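Cuaderno de taller, proyecto Mulcahy (conservación y plegado de punto)
Entrada del 25/5/18
Tema: plegado en horizontal sobre cama, prendas rosas

Seguimos con la serie de prendas de punto. Las notas de febrero se tomaron en la mesa de corte de Punotex y no valen para lo que pide Mulcahy, que quiere una ficha de plegado doméstico: superficie blanda, altura baja, alguien que trabaja desde el lateral de la cama. En la mesa la prenda desliza y el pliegue se corrige empujando con el canto de la mano. Sobre el colchón el canto se hunde y arrastra la sábana.

Superficie: sábana blanca estampada con flores grandes. El estampado molesta menos de lo previsto. La idea inicial era pedir una lisa para ver mejor el borde de la prenda, pero el rosa se separa bien del fondo y las flores grandes sirven de referencia para saber si la sábana se ha corrido entre una vuelta y otra. Queda anotado como posible recomendación, pendiente de hablarlo con Beltell, que son quienes redactan la ficha final.

Criterio de pliegue aceptable, tal como está ahora en el borrador:

Frente: canto redondeado, continuo, sin esquina marcada. En punto no se busca arista.
Lateral: las capas pueden verse. Se admite ondulación si el dobladillo cosido queda legible y no se mete hacia dentro.
Cara superior: arrugas suaves sí, marca de doblez cruzada no.
Planta: rectangular a ojo. Desviación máxima entre lados opuestos, 2 cm.

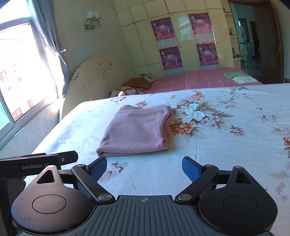
Foto: Punotex / cuaderno de taller, serie rosa. Uso interno.

Revisando contra el criterio: frente correcto, canto liso y redondeado. La esquina izquierda se va en punta. El lado derecho enseña las capas onduladas y el dobladillo cosido, o sea, dentro de lo admitido. El borde de arriba hunde entre las esquinas, que quedan levantadas. Este último defecto no tiene casilla en el borrador y hay que dársela. Propongo llamarlo «silla» y admitirlo siempre que no se transmita a la prenda que va encima en la pila.

Sobre la punta de la esquina: mi hipótesis es que viene del reparto de tela en el penúltimo doblez. Si se dobla primero a lo ancho y la manga o el faldón sobresale un poco, ese sobrante se acumula en la esquina cuando se cierra a lo largo. Se puede remeter al final, pero entonces se pierde el canto redondo en ese tramo. Prefiero corregir antes. Probar a igualar los bordes con la prenda todavía abierta y comparar.

La otra explicación posible es el colchón. Cerca del borde de la cama la superficie cede más y el lado que queda fuera baja. Para descartarlo hay que repetir el mismo pliegue en el centro y en el borde, misma prenda, mismo orden de dobleces. Sin hacer.

Pasada siguiente: jersey acanalado grande, extendido. El canalé ayuda mucho. Las líneas verticales hacen de regla y cualquier giro del cuerpo se nota enseguida, cosa que en punto liso obliga a medir. La costura diagonal que cruza el cuerpo confunde, porque la vista tiende a tomarla como eje y no lo es. Instrucción para la ficha: alinear con el canalé, ignorar la costura. La manga doblada por el borde izquierdo se deja plegada sobre sí misma y no se estira, que el canalé da de sí y luego no recupera. 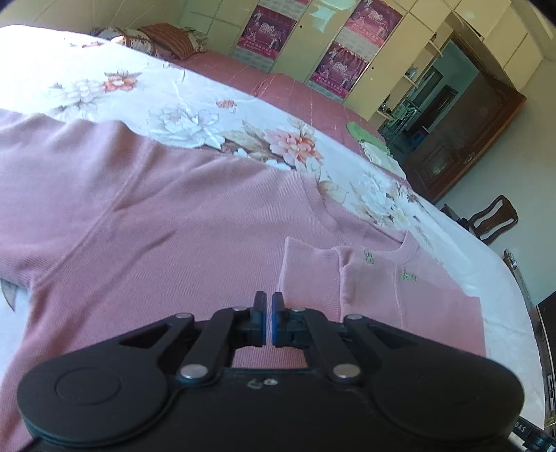

La prenda pequeña, la del escote redondeado y los motivos verdes bordados, plantea lo contrario. Hay poca superficie y el bordado cae en el delantero, de modo que un doblez a media altura corre el riesgo de pasar por encima del motivo de abajo. Opciones:

a) doblar por debajo del motivo, queda un paquete más largo y estrecho;
b) doblar con el delantero hacia fuera y comprobar el bordado a la vista;
c) no doblar a lo largo y guardarla enrollada.

La c) la descarta Mulcahy en su pliego, que exige pila plana. Entre a) y b) me inclino por b), aunque en la pila el bordado roza con la prenda superior. En Punotex tienen apuntado enganche de hilo en bordados después de más de 100 ciclos de pila y despila, pero era otro hilo y otra densidad de puntada. No extrapolar.

Solape: colocar una prenda pequeña encima de la grande ahorra sitio en la cama y complica todo lo demás. Al levantar la de abajo se arrastra la de arriba, y siendo las dos rosas el borde se lee mal. En la ficha, una prenda extendida cada vez. Si no cabe, la pequeña va sobre la sábana y la grande se gira.

Tiempos: el jersey grande, desde extendido hasta pila, tiene asignados 9 minutos en el plan con la comprobación de bordes incluida. Es demasiado para una ficha doméstica. Recortar en la comprobación, que ahora se hace por los dos lados y podría limitarse al del dobladillo.

Pendiente:
Casilla «silla» en el borrador.
Repetir centro/borde de cama.
Pedir a Pisen la plantilla de cartón en el formato pequeño; la actual es para adulto y sobresale.
Preguntar a Beltell si la ficha admite foto con sábana estampada o la quieren lisa.
Pasar a limpio lo de febrero y marcarlo como «mesa rígida» para que no se mezcle con esto.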